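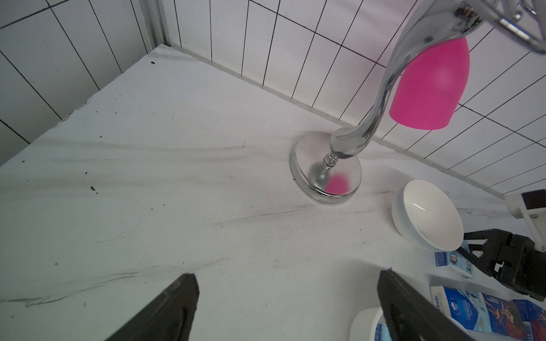 *Left wrist view, the pink lamp counter. Other arm coming in from the right.*

Hi all,

Thanks for the replies on the lamp counter, and sorry for the silence, I've been in Brurodcombe most of August with terrible internet. Kevin asked this while I was away:

> On 7 episodes I looked at, the operator drives both arms at once from the very start, and the replay looks jittery to me. Are we teaching it that? I'd rather have one arm parked until it's needed. Also, can we please wipe the counter between takes, there are crumbs everywhere.
>
> Kevin Henao

On the jitter: yes, I see it too, and I'm fairly sure it's me! I did most of those on the leader arms late in the evening and my left hand wanders when my right is busy. Yupin is much steadier (she holds her elbow against the desk, try it). I've now got 86 takes from her and I'd happily bin all of mine and start from those.

Parking one arm I'm less keen on. We tried it on the Vosten job and the policy learned to sit there with the second arm frozen, even when the first one clearly needed help. I'd sooner slow everybody down a bit and keep both moving.

As for the crumbs, please leave them. Real counters have crumbs, and Frøydis wants the mess to vary anyway. Same goes for the boxes, the Vinda tissues and the rest can shift about between takes as much as you like. What I would ask is that you don't polish the lamp. The chrome picks up everything around it and I want that in the data as it comes.

Target is still 3000 episodes before we retrain. Thanakorn, could you take the morning slots at Kanaan? And does anybody have a spare foot pedal? Ours sticks, and I keep recording myself swearing at it.

Jihad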